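How to Mount a Brick Baseplate on a Felt-Covered Board

By Anneliese Kleinschmidt
August – 3 min read

A baseplate on a bare table slides whenever a brick is pressed down near its edge. Fixing it to a felt-covered board stops most of the movement and leaves a margin where loose parts stay put. The method below suits any square plate of 32 by 32 studs, which measures close to 10 inches a side.

What you need

One board, 1/2 inch thick, 16 by 20 inches
Wool-blend felt, 20 by 24 inches
Spray adhesive rated for fabric
Staple gun with 1/4-inch staples
Double-sided mounting tape, 3/4 inch wide
Sandpaper, 120 and 220 grit
Soft pencil, steel ruler, utility knife

1. Prepare the board

Sand both faces with 120 grit, then 220. Round the corners slightly, as a sharp corner will wear through felt within a few months. Wipe off the dust with a barely damp cloth and let the board dry for an hour.

2. Attach the felt

Lay the felt face down and center the board on it. Mark the outline in pencil. Spray the board only – adhesive on the felt tends to soak through and leave stiff spots. Wait two minutes, set the board down along one long edge and lower it slowly. Turn it over and smooth from the center outward with a flat hand.

Fold the overhang to the back and staple every 2 inches, long sides first. Cut a square out of each corner before folding the short sides. Trim anything past the staples.

3. Position the plate

Set the plate toward one short side, 2 inches in from the edge. The wider strip that remains is for sorting. Mark the four corners on the felt.

4. Tape and press

Run tape along all four edges of the plate's underside, plus one strip across the middle. Peel the backing, align one edge with the marks and lower the rest. Press for 30 seconds per side. The tape reaches full strength overnight.

5. Check for movement

Put the board on the table where it will be used. Build a few bricks near each corner of the plate, with one hand on the board. If the board itself shifts, add rubber feet underneath.

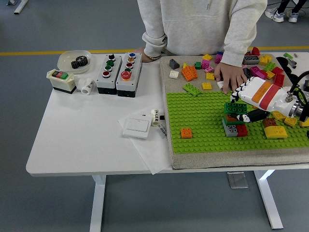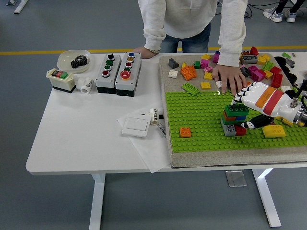
Care

Vacuum the felt with a brush attachment. Do not soak it. To remove the plate, slide dental floss under one corner and saw through the tape.

Related
Choosing felt weight for work surfaces
Sorting 1,373 loose bricks by size
Rubber feet or cork pads?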